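Lending Toys in Trulurville

The toy library at Trulurville, run by the Momham Family Center, lent 1,752 items last year to families across the district. Its coordinator said the service began with 318 donated toys and a single shelf.

"Parents wanted variety without the expense," she said. "A child may love a puzzle for two weeks and then be ready for another."

Membership now stands at 400 households, including many from Lidumby. Loans run for three weeks and may be renewed once. The coordinator noted that older, simple toys remain in steady demand.

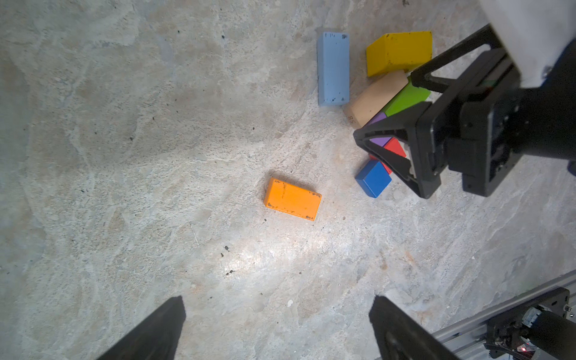 Painted and plain wooden blocks, showing some wear.

The center will open a second lending desk in August. "We have been asked for evening hours for years," the coordinator said.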